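Leave the Toaster Oven Out

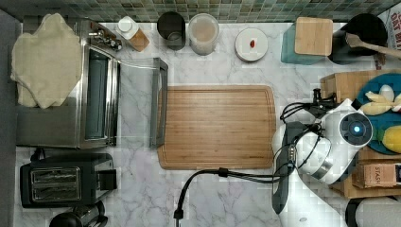

Toaster oven, toaster, cutting board. Everything else gets pushed to the edges.

Every few months somebody tells me to clear my counters. Put it all away. One bowl of lemons, maybe, and a lot of shiny stone. I tried it for 35 days in July and August and I was miserable for most of them.

Here's my case, quickly, I have to leave in 22 minutes.

A counter is a place to work. Toast at six in the morning. Onions at night. If the toaster lives in a low cupboard then making toast starts with kneeling, and I'm not kneeling for toast. My friend Rakiya Olatunji keeps hers behind a door, very neat, with the cord wrapped. She eats cereal.

So the toaster stays. Same for the toaster oven, which does most of what my big oven does and doesn't heat up the whole apartment. Same for the kettle. These get used daily and things used daily should be in reach of a standing person.

Jars go at the back, against the tile. One row. I don't care if they match — mine don't, and the people selling matching sets want 70 dollars for the privelege. Flostura, the store near me, had a whole wall of them last time I went in. Nice wall. I bought a sponge.

What I do care about is the middle. The middle belongs to the cutting board. Not mail, not keys, not the thing you meant to return to Igor in the spring. A board with nothing on it, flat, ready. That's the whole system. I'd take a crowded counter with a free board over a bare one where I have to go dig for the board every single time.

Fruit I go back and forth on. Mine sits out on a plate, lemons mostly, because fruit in a drawer is fruit I forget. It does take up room. Fine.

Babatunde Akande, who rents out kitchens in Rirnovton and has strong feelings about photos, says a full counter looks small. Maybe so. He's looking at listings all day. I'm looking for the salt.

And crumbs, yes, there are crumbs under everything. You lift the toaster and wipe. Takes a minute. I did it this morning, well, I did half of it teh other half can wait till I'm back.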